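Ticket: Listing photos upload sideways / drop out of order after sync
Status: Open (was Closed, reopened by reporter)
Product: Jolmont Listing Sync, desktop
Category: Photos and media
Priority: Normal

Reporter, 8:40 am

Hi, reopening this, it is not fixed. Same listing as before, the two-bedroom on Prurnberg Street. Photos go up fine in Jolmont, look right in the preview, then after sync the order on the outside feed is scrambled. Kitchen shot first, then hallway, then the kitchen again, front of house dead last. Front of house is supposed to be the cover.

Also a few of the portrait ones come out on their side. Only the ones off the phone. Ones from the real camera are ok.

What I already did:
- logged out and in
- deleted all the photos and re-uploaded
- renamed them 01, 02, 03 etc
- different browser
- restarted the laptop

None of it helped. Renaming made it slightly worse I think, 10 goes right after 1 now.

Support, 9:15 am

Thanks for reopening. Few things so we can narrow it down:
1. Which version? (Help, then About)
2. How many photos on the listing?
3. Is "keep manual order" ticked under Media, Options?
4. Please attach one or two of the files from the media folder, straight from the folder and not pasted in an email. Email strips the orientation tag.

Reporter, 9:32 am

1. Version 14
2. 60
3. it was NOT ticked. Ticked it now. Did not know that was there. Resyncing.
4. Countertop.
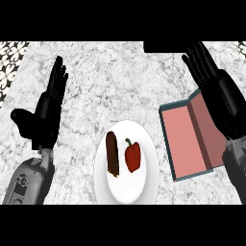 Marble counter, landscape, displays right way up

Reporter, 9:50 am

Resync finished. Order is better, not right. Front of house is now the cover, good. But everything after the hallway is still mixed up. And the sideways ones are still sideways.

Support, 10:20 am

OK so that is two separate problems, lets split them.

Order: with the box unticked, Jolmont sorts by file name as plain text, so 10 lands before 2. That is what you saw after renaming. Use 001, 002, 003 if you rename again. With the box ticked it should ignore names completely and use the order you dragged them into. But the saved order only gets written when you click Save in the Media tab. Closing the window with the X does not save it. Did you hit Save?

Rotation: phone files carry a tag saying "turn me." Preview reads the tag. The feed export in 14 does not. Known issue, fixed in the next build, no date I can give you yet. Workaround is further down.

Reporter, 10:31 am

X. I always use the X. Every other program saves when you do that or at least asks.

Support, 10:40 am

Understood, I have put in a request for a prompt. For now:

Open listing, Media tab
Drag photos into order
Save (bottom right, small gray button)
Wait for "order stored" at the bottom
Then Sync, not before

For the sideways ones:

Select the photo, Edit, Rotate right
Rotate left
Save as copy
Delete the original

Yes it looks like it does nothing. Rotating and rotating back makes Jolmont write the file fresh without the tag. The copy will export upright.

Reporter, 11:05 am

Trying. Can I do the rotate thing on more than one at a time? I have a lot of phone ones, hall, both bedrooms, the yard, the stairs down to the basement.

Support, 11:12 am

Yes, shift-click to select, up to 100 in one go. Do not include the camera ones, no need, and every rewrite compresses a little.

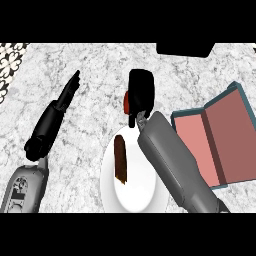
Reporter, 11:48 am

OK did the batch. Took forever, progress bar sat there at the end for ages and I thought it froze. Then it was done. All upright in the preview but they were upright in the preview before so that tells me nothing. Syncing now.

One more question while I wait. Trulia is still showing the old cover on this address. Is that you or them?

Support, 11:55 am

Could be either. We send the feed, after that each site picks it up on its own schedule and we can't see or push that part. Check your sync log first: Tools, Log, look for the last line with "media sent." If it's there with todays time, it left us. If there's a line saying "media skipped, unchanged" then it's us, and you need Sync, Force full.

Reporter, 12:10 pm

It says media skipped, unchanged. Running force full.

Reporter, 12:44 pm

Log says media sent. Feed preview has front of house, hallway, living room, kitchen, bedrooms, yard. All upright. FINALLY.

One leftover. The office caption "Ziółkowski Realty" comes out as "Zi??kowski" under every photo. Been like that forever, never reported it. Same ticket or new one?

Support, 1:05 pm

New one please, that goes to the text encoding people. Mention version 14 and paste the caption exactly as you typed it. Check whether it's also broken in the listing description or only under the photos, they will ask.

Leaving this one open until the new cover shows up on your end. Reply here when it does or if the order slips again after your next edit.

Reporter, 1:09 pm

Only under photos. Descripton is fine. Will open the other one after lunch.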